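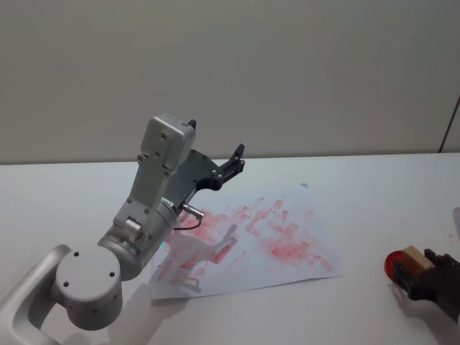

Gondasbridge Community Help: Desktop Hardware

Memory runs below its rated speed after adding a second kit

Posted by Bakari Ogola, 9 July 2022

I maintain a desktop computer that was assembled in February with an Arkano mainboard and one kit of two 8 GB memory modules. The machine operated at the rated memory speed without any difficulty. I have now installed a second kit of the same brand and part number, so that all four slots are filled.

Since that change, the computer does not start when the memory profile is enabled. The fans turn, the screen remains dark, and after several attempts the board returns to its default settings. With the profile disabled, the system starts normally and reports the full amount of memory, but at a much lower speed. Each kit works at full speed when installed alone. I would like to know whether the new kit should be returned as faulty.

Athumani

The new kit should not be considered faulty on the basis of what has been described. Each kit was tested by the manufacturer as a pair, and the rated speed applies to that pair only. When four modules are installed, the memory controller in the processor carries a heavier load, and many systems cannot hold the same speed. Two kits with the same part number may also contain different memory chips if they were made at different times.

The following steps are suggested, in this order:

Update the board firmware to the current stable release.
Enable the profile, then lower the memory speed by one step before saving.
If the system starts, run a full memory test overnight.
If errors are reported, lower the speed by one further step and repeat the test.
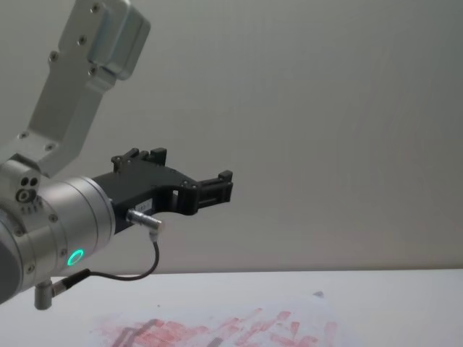 Please do not raise the memory voltage beyond the value printed on the module label. Users sometimes do so in order to recover the last step of speed, and the gain in daily work is very small. Should the full rated speed be required, the dependable course is to sell both kits and purchase one kit of two larger modules.

Osa

Same thing happened on my board. I took the extra modules out and left it at that. Check that they are pushed in all the way.

İlker Avcı

I agree with the first reply and would add one point. After the memory settings are changed, some boards require several minutes to complete their first start, and the screen stays dark during that period. Users often switch off the power too early and conclude that the setting has failed. Please allow sufficient time before resetting the board. The manual should also contain a table of supported speeds for two and for four modules, and the figure for four is usually the lower one.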